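March, 8.40 am

Glue joint trials, continued. Room at 19 degrees when I came in, heater on low overnight. Humidity meter battery is flat again so no reading. Replace it before the next set.

Opened the clamps on the second group of pine offcuts. These were done with the Fletano glue, thin coat on one face only. Squeeze-out was even along the length except on the two end pieces, where I think the cauls had shifted. Marked those with a cross and left them out of the break test.

Break test same as last time: sample across the two blocks, bucket hung off the middle, add sand until it goes. Slow and messy but it gives us the same treatment for every piece. The pine let go in the timber beside the joint on most of them. Two failed in the glue line, both from the end of the board with the planer snipe. Should have cut that off first.

10.15 am

Mixed the Espinoza powder glue. Tin says 100 g powder to 20 g water, which came out like putty. Let it stand 15 minutes and stirred again, much better. Don't add more water before it has stood. Colour is a dull cream and it will show on the darker hardwood.

Spread it on the hardwood pieces with the notched card. Edges planed this morning, wiped with a dry rag only. Clamped and labelled on the end grain in pencil, because the tape labels fell off last time.

Pratham job: they want the shelf edges glued without screws. Would prefer to wait for the hardwood results before saying yes. Stetano order still hasn't come, so the long clamps are short by a pair and the shelves can't all go up together anyway.

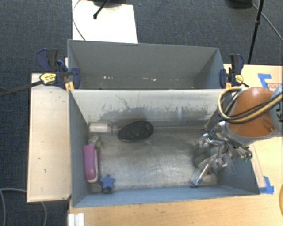
BINS

Grey bins are for loose bits only. Anything longer than the bin goes on the rack. Broken test pieces stay on the bench until they've been written up, then they can go. Please don't tip floor sweepings in with them, I had to pick through for a sample last week.

3.30 pm

Hardwood still clamped. Leftover glue in the pot has gone rubbery but dents with a thumbnail. Leaving the lot until morning, heater on low.

To do: meter battery, wash the notched card, trim snipe off the remaining boards, ring about the clamps.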